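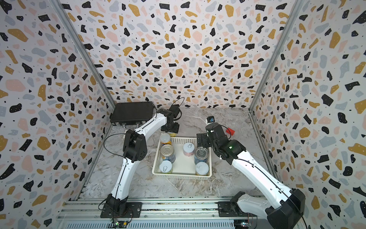 Zweiarmige Station mit Korb und Konserven, Aufnahme der fest montierten Kamera.

Im Februar habe ich begonnen, zwei Paar Greiferfinger an unserer zweiarmigen Station zu vergleichen. Der vorliegende Beitrag fasst den Stand der Arbeiten zusammen. Er richtet sich an Leserinnen und Leser, die mit vergleichbaren Aufbauten arbeiten und vor einer ähnlichen Beschaffungsentscheidung stehen.

Zur Auswahl standen die Finger Esta, die bislang an beiden Armen in Gebrauch waren, und die Ausführung Waner, die mir Elmarie Hendricks zur Erprobung überlassen hat. Beide werden am selben Flansch befestigt. Der Wechsel dauert je Arm fünf Minuten, danach ist der Öffnungsweg neu einzulernen.

Als Aufgabe diente das Ein- und Ausräumen von Konservendosen in einen gelochten Kunststoffkorb. Dosen sind für einen solchen Vergleich gut geeignet: Der Mantel ist glatt, der Deckelrand steht über, und die Durchmesser unterscheiden sich so weit, dass ein einziger Öffnungsweg nicht für alle Größen genügt. Im Korb kommt die Enge hinzu. Ein Finger, der auf der freien Fläche ohne Weiteres um die Dose fasst, stößt dort an die Nachbardose oder an die Korbwand.

Die Finger Esta sind breiter und halten hohe Dosen sehr ruhig. Bei den kurzen Dosen mit Aufreißlasche setzten sie jedoch wiederholt auf dem Deckel auf, bevor sie schließen konnten. Die Finger Waner laufen schmaler zu und kommen in die Zwischenräume, neigen aber dazu, hohe Dosen beim Anheben leicht zu verdrehen. Oisín Fitzgerald hat daraufhin die Schließkraft in vier Stufen verändert. Ab der dritten Stufe trat das Verdrehen nicht mehr auf. Für liegende Dosen habe ich noch keine befriedigende Einstellung gefunden -- sie rollen beim ersten Kontakt weg, gleichgültig, welches Fingerpaar montiert ist.

Die Handgelenkkamera zeigt neben den Fingern auch Korbrand, Dosen und einen Teil der Rückwand. Glänzende Deckel sind in dieser Ansicht schwieriger zu behandeln als weiße, zumal auf einem Untergrund mit heller Marmorierung. Cormac Corrigan hat angeregt, die Belichtung fest einzustellen. Dem bin ich gefolgt, und die Griffpunkte liegen seither enger beieinander.

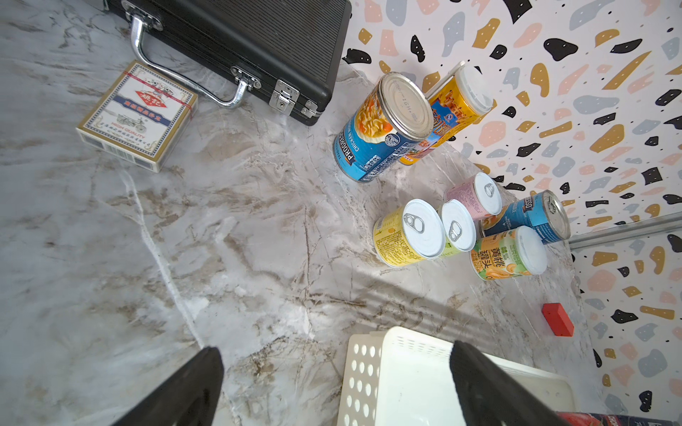

Steuerung und weiteres Vorgehen

Angesteuert wurden beide Arme über den Regler von Rokport. Er arbeitet zuverlässig, verlangt nach jedem Fingerwechsel allerdings einen vollständigen Neustart, was den Vergleich unnötig verlängert hat. Saimi Tuominen prüft derzeit, ob sich die Parametersätze im laufenden Betrieb umschalten lassen.

Bis auf Weiteres bleibt der linke Arm mit Esta und der rechte mit Waner bestückt. Die Messreihe zu den liegenden Dosen wird mit einer weicheren Fingerauflage wiederholt. Das Material dafür ist bei Ó Ceallaigh bestellt und noch nicht eingetroffen.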